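Teleop station pre-session check, Grurnow room
Friday, July 25, 2025
Checked by: Mitali Bhattacharjee
Station: Witarholm bench 2, right arm and hand
Task queued: Hao (mat and box, remote control)

I did this one before coffee, so forgive the chattiness. Comments go under each line like last time.

1. E-stop within reach of the operator – OK
Pressed it, arm held, reset fine. I'd still like it on the left, I keep whacking it with my elbow when I lean in to see the mat.

2. Arm joints, bolts and covers – OK
Went over every bolt I could get a key on. One on the shoulder bracket took a tiny nip, the rest were snug. No play when I wiggle it by hand with the power off.

3. Wrist wiring – COMMENT
Still got those thin wires hanging in a little loop under the metal joint, the short red one included. I noted the same thing in May! Nothing is pinched, but if you're turning the wrist a lot during a demo, please go slow and watch that loop. I'd like them tied back before we start on Zungate.

4. Hand opens and closes from the glove – OK
Ran all the fingers and the thumb through open, close and pinch. The thumb lags a touch behind my own. You get used to it, but new people tend to squeeze harder to make up for it, so tell them not to.

5. Start pose over the mat – OK
Palm down, fingers forward, nothing on the felt in front of the hand. If you begin a demo from some other pose, throw that one out and start over.
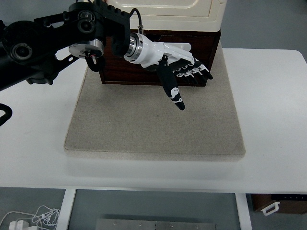

Item 5: hand over the mat, box and cream container at the back.

6. Mat and box position – OK
Lined up with the tape measure. Please don't nudge the box with the fingers and then carry on – I found 32 demos in the last batch where it had crept sideways, and those are no good to anybody.

7. Floor and cables – FIX
White cables in a tangle on the floor by the plug adapter. Feet go there. Needs a tie or a cover, and I'd rather not be the one who finds out the hard way.

8. Recording and disk space – OK
Test recording played back fine, hand and glove in step. We're at 556 saved demos on Hao and there's room for around 100 more before somebody has to clear the drive.

Result: okay to run, slow wrist moves only until item 3 is sorted. Item 7 by the end of the day, please!

M. Bhattacharjee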